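Robots handling mobility equipment: your questions
Page maintained by Esi Mahama, Dakville

Is there a standard that covers this?
Partly. There are standards for robot arms and there are standards for wheelchairs. What happens when one takes hold of the other falls in the gap, and vendors like the gap. When a brochure says "compliant," ask with what, and which clause.

Stusska says its arm is safe around people. Isn't that enough?
No. An arm can be gentle with a person and still bend a part that person depends on. We ask for a separate assessment for each type of chair. Aidoo sent us one. Stusska sent a video.

What about the 1,000 trouble-free cycles in the sales material?
Find out what a cycle was. If it was the same chair, parked in the same spot, with the same grip every time, you have learned very little. I would take 39 runs on mixed chairs over that number, provided the failures are written down too.
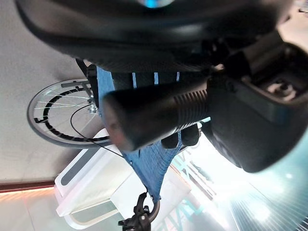

Where may the gripper take hold?
Contact points should be agreed on in writing before the first run, chair by chair. "The arm will find it" is not a contact point. Push handles are the usual choice, and I have no quarrel with that, but the rule has to say what else the fingers may touch. Look at how near everything is on a real chair: the finger pads press in just below the black grip, with the blue mesh of the backrest right behind it, and there are spokes and a thin cable not far off. A rule that only says "grip the handle" leaves all of that to luck.

Can someone be sitting in the chair?
Not under our rules. Grerkia has asked for an exception twice -- the answer is still no until we see test results from someone other than Grerkia.

Who checks the chair afterward?
A person, with their hands. Brakes, cables, fabric, wheels. A clean log from the arm tells you what the arm noticed.

How often should the rules be reviewed?
Every 9 months, and after any change of gripper or software. Vendors will tell you an update is minor. Review it anyway.

Do you think any of this is ready for daily use?
I haven't seen the evidence yet -- send it if you have it.

Last updated Wednesday, October 2, 2024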